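We use cookies to remember your settings and count visits. Accept | Manage choices

How to Start a Paid Newsletter (Without Losing Your Weekends)

27 July 2024 | by the Kevgate editor

I've been writing a newsletter for small repair shops since a chilly February when work was slow, and it now covers my rent in a good month. People email me all the time asking how to set one up, so here goes!

First, pick a reader before you pick a topic. Mine is a person with a two-bench shop who wants to know what to charge. Write that person down on a sticky note (mine is still on the monitor) and check every draft against it.

Next, choose a place to send from. I started on Orkari, got annoyed with the editor, and moved to Brernar. Either one will do for your first 100 readers. Look for a free tier, a simple way to export your list, and a payment page you can switch on later.
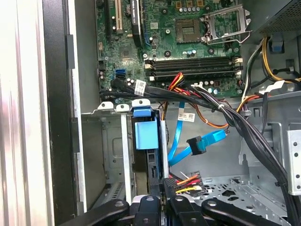
Then write five issues before you tell anyone. Yes, 5! You'll want a cushion the first time you get the flu. Keep them short, 600 words or so, and give each one a single job. If the issue is a walkthrough, stop at the spots where a beginner would get nervous. Take a desktop tower lying open with the CPU socket empty and its lever up: that one moment is plenty for a whole issue, and I'd much sooner read it than a giant guide to building a PC. Put the useful bit near the top and save your chatting for the end.

Once the five are ready, tell people. I posted in two forums where I already hung out, and put the link in my email signature. Don't buy a list. I tried that with my old Dong project and got a pile of spam complaints and zero sales.

Turn on payments when strangers start replying to you. For me that took most of a year. I kept one free issue a week and added one paid one, and I told everybody a month ahead so there were no surprises. At 4,000 free readers I still answer every reply myself, usually with coffee, and half my topics come out of that inbox.

Last thing: set aside part of each payment for taxes the day it lands. I use a separate savings account and try not to look at it.

Related posts
Pricing your first ebook
Moving your list from Orkari to Brernar
What to put in a welcome email
Selling ads in a tiny newsletter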